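Kettani food handling set: collection rules

Maintainer: Radwa Slaoui

Operators follow these rules in every session. Episodes that break one are tagged "review" and left out of the release.

Grip
Hold sliced bread near one end, with a finger on each face. Keep the plate in view of the wrist camera. 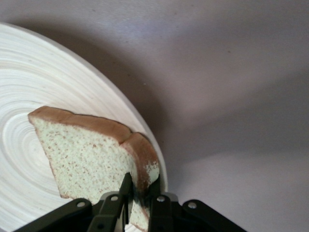
Length
Episodes run 7 to 450 frames. Trim idle frames at the start only.

Cleaning
Wipe the fingers before each session and replace the bread every 2 hours.

Changes
Send requests to Myrtle Obi. The next revision is due in April.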